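Grivwood, 16/10/2023

Jastier ships Gemex 2, grasp planning for table clearing

Out today. Gemex 2 is Jastier's planning software for two-finger grippers, now with nested dishes handled in one pass. Wrist camera only, no overhead rig needed. Replans every 40 ms. Tested on 1,215 recorded picks, 434 of them with glass.

"Stacks were the hard part, glass was worse," said Areti Kourkoulas, perception lead. "Glare off a rim used to throw the edge finder way off. Teh new one copes."

Existing users get the update free. Config files from version 1 still load, mostly, see the notes.

Green glass bowls and a stack of plates, from the wrist camera:
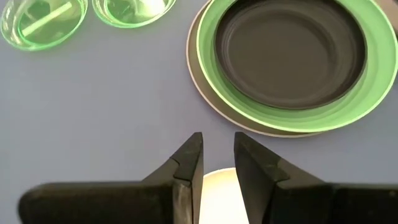 Press contact

Christos Gavalas, Jastier press desk. Demo slots in May, ask early.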